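Workshop notebook — Ostden bench
Feb 16, 2025

Open day at Clirkport, written up the same evening while I still have most of it in my head. I went with Tuva and Macario, and we ended up staying until they started switching the lights off.

First thing to say is that I came back wanting to redo half of our bench! They run the whole demo off two arms, one with a plain two-jaw gripper and one with a proper multi-fingered hand, and they let the two share a table without any sort of fence between them in software. I asked Yayra Eshun how they stop the arms hitting each other and she said the operator does it, full stop. Both arms are driven by a person during the demo, and the limits only cut in on joint torque. We have spent since August arguing over keep-out zones and they simply don't have any. I'm not saying we should drop ours, but it was lovely to watch two arms working close together without one freezing every few seconds.

The demo task was food handling — pick things up, put them in the shopping bag, take them out again. Soft things and awkward things, nothing that comes in a tidy box. Macario asked for the bun first (of course he did) and the fingered hand took it on the second go. What I liked was how slow they allow themselves to be in the last bit of the approach. The hand comes down over the mat, stops, and the fingers only start closing once it is completely still. We always close while moving and then wonder why things roll away.

The crayfish are the hard one. Yayra says every grasp is a new shape, with legs going everywhere, and if you squeeze for a firm hold you get one and drop three. They use the gripper for those and keep the hand for anything round or wrapped. They had logged 615 attempts on the crayfish before the open day and 2311 across all the food items together, and they keep the failures in the same folder as the successes, named the same way, so you can't skip past them. I want us to copy that tomorrow.

Had a go myself! Tuva held my coat. The lag is small enough that you stop thinking about it after a minute or so, but I kept turning my own wrist too far and getting the arm into a silly pose with the elbow out. Ľubica (she was minding the queue) told me to keep my own elbow against my ribs and it got better straight away. I managed one clean lift and one that I'm choosing to call a slide.

Bits to remember:
— dark mat on the table, good contrast for anything pale. Ours is cream, which is daft
— cables run along the outside of the arm with plenty of slack. They said they gave up on routing them neatly after the second broken connector
— they re-zero the fingers before every visitor, takes less time than I'd have guessed
— the stiff paper bags collapse after a day, so they use one with a lining that stands up by itself
— ask Lachance for the price of the wrist spacer, Yayra gave me the part number, it's 523 and it is written on the back of my ticket

Questions I forgot to ask: how often they change the fingertips, and whether the operator gets any force feedback at all or is going purely on sight. I think it was sight only. Macario thinks he felt something in the handle. We disagreed about this all the way home.

Plan is to borrow the slow approach idea first, as it costs nothing. I'll set up the same sort of table on our side, bag included, and see how our gripper manages.

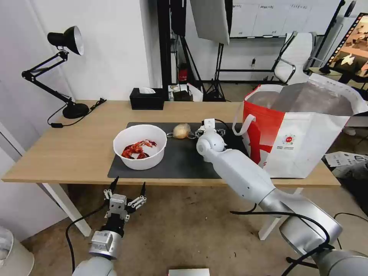 Parisa Moradi: Read this with great envy, I was stuck at Tirkmont all day. On the force feedback, it's sight only, I asked them last year. Macario was feeling the motor in the handle. Can you put me down for the first session on the slow approach? And please photograph the back of that ticket before it goes through the wash.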